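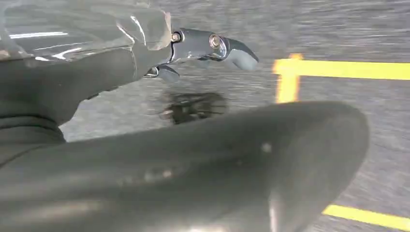

Novedades del planificador: la versión de febrero ya está en Dostberg

Desde el jueves, la célula de Dostberg trabaja con la nueva versión de Arkonden, nuestro planificador de trayectorias. Quien siga este boletín recordará que en otoño teníamos un problema con los movimientos rápidos cerca del suelo: la cámara de muñeca entregaba imágenes muy borrosas y el módulo de percepción perdía las marcas amarillas justo cuando más las necesitaba.

La solución anterior era frenar el brazo antes de cada lectura. Funcionaba, pero hacía el ciclo muy lento y los operadores se quejaban con razón. En la versión nueva, el planificador conoce la velocidad de la muñeca en cada punto y se la comunica al detector. Si la velocidad es alta, el detector no busca esquinas nítidas; busca bandas de color y les asigna una incertidumbre más grande. Cuando el brazo baja de velocidad, la estimación se corrige con las esquinas.

También hemos cambiado la máscara de la propia pinza. Antes era una plantilla fija y ahora se calcula con el modelo cinemático, de modo que los dedos, sus tornillos y los reflejos de la carcasa quedan fuera de la búsqueda. La sombra de los dedos sobre el suelo es otro asunto: con luz lateral todavía se confunde a veces con un obstáculo pequeño. Lo tenemos anotado y agradecemos cualquier grabación donde ocurra.

Para las pruebas usamos 400 trayectorias del banco de Prollis, repetidas con dos niveles de iluminación. El tiempo de replanificación quedó por debajo de 40 milisegundos en todas menos 25, y casi todas estas comparten el mismo giro de la segunda articulación — un caso que el equipo de Begay está estudiando.

Quien quiera actualizar debe volver a calibrar la cámara, aunque la calibración vieja parezca correcta. El formato del archivo ha cambiado y el programa no avisa si encuentra el antiguo (esto lo arreglaremos en la próxima entrega). Las instrucciones están en la carpeta de documentación, junto con el guion de conversión para los mapas de marcas.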